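2 min read

I finally went to a Brulside town council meeting, and I stayed for the whole thing! The big item was the Drovalden footbridge petition, which came in with 2678 signatures (it only needed 2000, so well done, us).

I still want to know who pays for the ramp, and I'll be asking again in December.

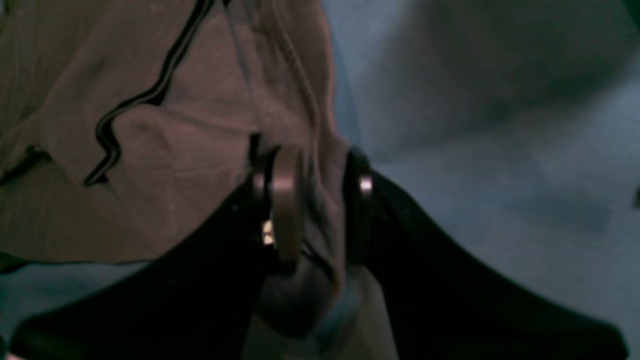 Parking permits

Brarkudton side, yours go up to $51. Grumble to the clerk before noon Saturday.

We use cookies to improve your visit. Accept

© Brulside Newsletter | Contact | Back to top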